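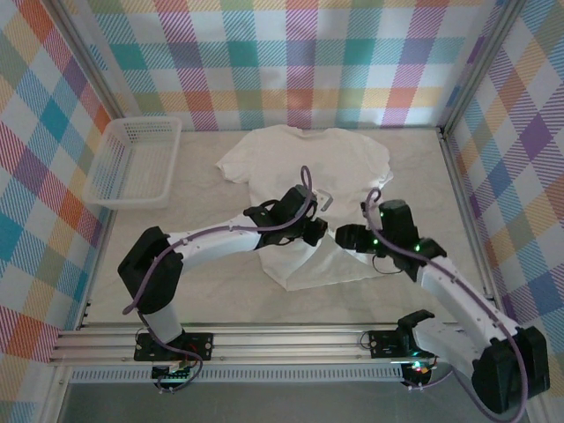
# Week 5: Teaching two arms by demonstration

Notes for the Katene lab stream. Read these before your booking. Nurhan Karaca runs the lab session and Corey Prendergast does the marking, so questions about the log sheet go to Corey.

## 5.1 Two ways to give a demonstration

**By hand (kinaesthetic teaching).** You switch the arm to a compliant mode, take hold of it and move it through the task. The joint encoders record what you did. It suits one arm and a short path. With two arms it gets awkward, as you need a hand on each, and your own arms end up in the camera view. The policy then learns from pictures that contain a person, and there won't be a person there when it runs.

**By remote control (teleoperation).** You move a pair of leader arms or hand controllers, and the robot arms follow. The workspace stays clear. The cost is that you lose most of your sense of touch. New operators squeeze too hard and pull too far, mostly because they can't feel the cloth go tight.

We use the second method for all cloth work in this unit. The first comes back in Week 7 with the Flukgate peg exercise.

## 5.2 The shirt task

The task is to fold a short-sleeved t-shirt and put it in the basket. Each episode starts with the shirt spread flat, collar toward the back wall and hem toward the rail. The white basket goes at the back left, empty. Both grippers start over the shirt with a gap between them.

Small creases are fine. Leave them in. If you iron out every wrinkle by hand before each episode, the policy will only ever see smooth shirts and will do badly on a creased one.

Fold order for this unit:

1. Left sleeve and side in toward the middle.
2. Right sleeve and side in toward the middle.
3. Hem up to the collar.
4. Lift with both grippers and place in the basket.

Keep to this order. Two operators folding in different orders will give you a data set where the same starting view leads to two different actions, and a simple policy tends to average them. The average of a left fold and a right fold is a gripper that drifts to the middle and stops.

## 5.3 What gets recorded

- Joint positions for both arms
- Gripper opening for both arms
- Leader positions (these are the action labels)
- Camera video, time-stamped against the joint data

An episode may run up to 90 seconds. Past that, the Bralten recorder closes the file and marks it as a time-out. Time-outs aren't used for training, but don't delete them.

Each group needs 200 episodes by the end of December. Last year's best group handed in 199 and lost no marks, so don't panic over one bad file.

## 5.4 Operating notes

Move at a steady pace. Long pauses while you think are recorded as well, and the policy learns to pause. If you need to think, do it before you press start.

If you drop a corner, pick it up again and carry on. Recoveries are useful. Mark the episode `R` in the log. If the shirt ends up bunched and you can't see the hem, stop and mark it `X`.

Watch the gap between the grippers during step 4. The arms share one rail and their reach overlaps over the shirt. The software won't stop one from hitting the other.

Check the cable loops on both arms before you start. A loop that catches on an elbow will pull the wrist off its path, and you may not notice until you replay the file.

Don't shift the cameras or the wall panels. If one gets bumped, write the time in the log and tell Nurhan.

## 5.5 For next week

Replay ten of your own episodes at half speed and note where you hesitated. Then read the Tollulstead chapter on action chunking, pages 72 to 90. Skip the proof.

Bring the log sheet on paper.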